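4.2 Zeitliche Ausrichtung und Posenschätzung der Handgreifer

Die in Abschnitt 4.1 eingeführte Aktionsdarstellung setzt voraus, dass die Pose beider Greifer zu jedem Bildzeitpunkt bekannt ist. In den Arbeiten, auf die wir aufbauen, wird diese Voraussetzung meist in einem Halbsatz abgehandelt. Wir halten sie für den schwächsten Punkt der gesamten Verarbeitungskette und behandeln sie deshalb ausführlicher, als es der Umfang dieses Beitrags eigentlich nahelegt.

Unser Werkzeug Plilska liest die Bildströme der Greiferkameras und der Kopfkamera ein, sucht in jedem Bild nach quadratischen Markern und schätzt daraus die relative Lage der Greifer. Die Kameras an den Greifern haben eine sehr kurze Brennweite. Das eigene Gehäuse und die Backen nehmen einen großen Teil des Bildes ein, der Gegengreifer erscheint oft erst am Rand, also dort, wo das Verzeichnungsmodell am wenigsten taugt (Abb. 3). 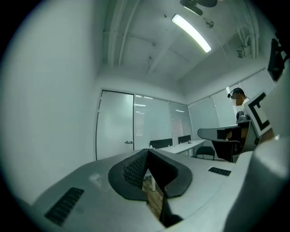 Abb. 3: Sicht einer Greiferkamera. Der Marker des weißen Greifers liegt am rechten Bildrand im Bereich starker Verzeichnung.

Für die Entzerrung verwenden wir ein polynomiales Fischaugenmodell, dessen Parameter für jede Kamera einzeln bestimmt wurden. Der mittlere Rückprojektionsfehler auf den Kalibrierbildern fiel klein aus und wird hier bewusst nicht als Gütemaß angeführt. Er wird von Punkten in der Bildmitte dominiert und sagt wenig darüber aus, wie verlässlich eine Markerecke am Rand lokalisiert wird. Die frühere Auswertung von Yau und Lambrechts mit dem Vorgänger Emow hat genau diesen Mittelwert berichtet. Wir konnten die dort angegebene Genauigkeit nicht reproduzieren und vermuten, dass Randbeobachtungen vor der Auswertung stillschweigend entfernt wurden.

Der Datensatz umfasst 1175 Episoden. In 524 davon gibt es mindestens einen Abschnitt, in dem der jeweils andere Greifer von keiner der beiden Greiferkameras erfasst wird. Plilska überbrückt solche Lücken mit einem Glätter, der konstante Geschwindigkeit annimmt. Die entstehenden Trajektorien sehen überzeugend aus – darin liegt die Gefahr. Eine glatte Kurve ist kein Beleg für eine richtige Pose, und ein Regler, der auf solchen Kurven trainiert wird, lernt die Annahmen des Glätters mit. Wir markieren interpolierte Abschnitte daher im Datensatz und schließen sie aus der Verlustfunktion aus, sobald sie länger als 200 ms dauern. Der Schwellwert ist heuristisch gewählt. Eine systematische Untersuchung seiner Wirkung steht aus.

Als zweite Quelle dient die Kopfkamera. Aus ihrer Perspektive sind die Markerwürfel an der Basis der Greifer bei ausgestreckten Armen gut zu erkennen, häufig mit mehr als einer Seitenfläche, was die bekannte Mehrdeutigkeit bei der Lageschätzung ebener Marker verringert. Trägt die Person zusätzlich eine Anzeige mit laufender Zeit im Blickfeld, lässt sich der Versatz zwischen den Aufnahmen auch optisch grob prüfen.

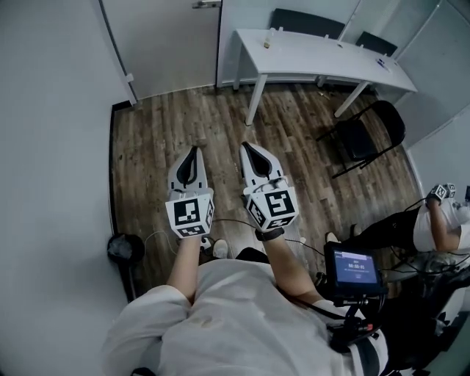 Eine Anzeige mit Sekundenauflösung genügt für die eigentliche Synchronisation selbstverständlich nicht. Wir nutzen sie nur, um grobe Fehlzuordnungen ganzer Dateien aufzudecken. Die Feinausrichtung erfolgt über die Kreuzkorrelation der Winkelgeschwindigkeiten, die einmal aus den Inertialdaten und einmal aus der Markerverfolgung gewonnen werden. Bei langsamen, gleichförmigen Bewegungen ist das Maximum der Korrelation flach, und der geschätzte Versatz hängt dann spürbar von der Länge des Fensters ab. Hodoroagă schlägt vor, zu Beginn jeder Episode eine kurze Rüttelbewegung auszuführen. Das hilft, löst aber das Problem driftender Uhren in langen Episoden nicht.

Ein weiterer Einwand betrifft die Planung. Die mit Worketti erzeugten Bahnen werden nachträglich auf Erreichbarkeit geprüft, und unerreichbare Posen werden auf die nächstgelegene zulässige Konfiguration projiziert. Cuypers und Willems werten den hohen Anteil ausführbarer Bahnen als Hinweis auf die Qualität der Demonstrationen. Dieser Schluss überzeugt uns nicht. Der Anteil misst zunächst, wie nachgiebig die Projektion eingestellt ist – mit einer genügend großen Toleranz wird nahezu jede Bahn ausführbar. In Abschnitt 5 geben wir deshalb neben der Erfolgsquote stets die mittlere Abweichung zwischen vorgeführter und projizierter Pose an, getrennt nach linkem und rechtem Arm.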